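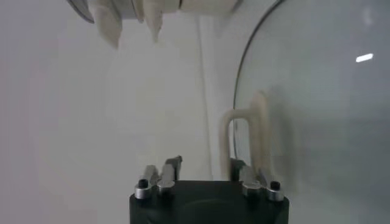

Wrong time, right place

Calendar apps were meant to take the worry out of travel. For people who cross time zones with a full diary, they have brought a different sort of worry.

Beatrice Mwaipopo had booked the pottery class four months before she flew. It was the one thing on her trip that was for her and had nothing to do with work, and she put it in her phone the evening she paid for it. She was sitting at her kitchen table in Leeds at the time, so the phone took 10am to mean 10am in Leeds. When she landed in Lisbon in April the difference was nil, and all was well. Then she went on to Athens, where the second half of the course was held, and turned up two hours late to a locked door.

"The teacher had gone home," she says. "I rang the bell for a while and then I went and had lunch."

Most calendar programs store an event as a fixed moment and show it in whatever zone the phone believes it is in. For a conference call this works well. Everyone dials in at the same instant and it doesn't matter what the clock on the wall says. For a dinner, a ferry or a dentist it works badly if the entry was made somewhere else, as the person making it is nearly always thinking of the clock at the far end.

Kevin Noonan spent six years on the support desk at Skestedo, which makes a shared calendar used by small firms. He says missed appointments abroad made up a steady part of his post, with a bump every summer.

"People would send me the booking email and a screenshot of the calendar, and the two wouldn't match, and they'd ask which of them was broken. Neither was. They'd typed the right number in the wrong zone."

Skestedo does let users set a zone for each event. The option sits under a heading marked More, then under Advanced. Noonan asked for it to be moved up and was told that the main screen was crowded enough.

A rival, Fatus, tried guessing instead. If an event had an address in it, the program set the zone to match. Delali Kwofie, a travel agent in Bristol, used it for a year with her own clients and liked it until she found that it also changed phone calls. A client in London had a call with a hotel in Toronto, and had put the hotel's address in the notes so she would have it handy. Fatus moved the call by five hours.

"So then you're checking everything anyway," Kwofie says. She now writes the local time in the title of each entry, in brackets, with the name of the city. Her clients get the same on paper.

Rotich, a newer app, asks. Type in an address abroad and a box comes up with two choices, home time or local time. Nyokabi Kirui, who designed the box, says the first version had three choices and a map, and testers closed it without reading. The present one has 12 words in it. Some users still find it a nuisance and it can be switched off, though it comes back after an update, a fault she says is being looked at.

There is also the floating event, an entry with no zone at all. It says 7pm and stays at 7pm wherever the phone goes. Several programs offer it, and it suits medicine, meals and alarms. It doesn't suit anything shared with a person in another country, who will see 7pm as well and may well act on it.

Sylvain Courtois leads walking tours in the Pyrenees for groups of up to 20, and his difficulty is with the clocks going forward. One Sunday each spring he meets a group at eight in the morning, and each year somebody is missing. Phones change by themselves, but the hire car often doesn't, nor does the clock radio in the guest house. He has stopped sending calendar invitations and sends a text message the night before.

"I write the hour, and I write 'the hour in the village'," he says. "Then they reply to ask what that is."

Anyone going away soon can do the check in a few minutes. Open each entry for the trip and look for the zone beside the start time. If none is shown, try the edit screen. Some programs, Skestedo among them, will display a second zone down the side of the day view, and this is worth turning on before leaving. Compare the entries with the original bookings, and pay most attention to anything that falls late in the evening, where a wrong zone can push it on to the next day's page.

Mwaipopo was given a place on a later class. She has it written on a card in her purse as well as in the phone.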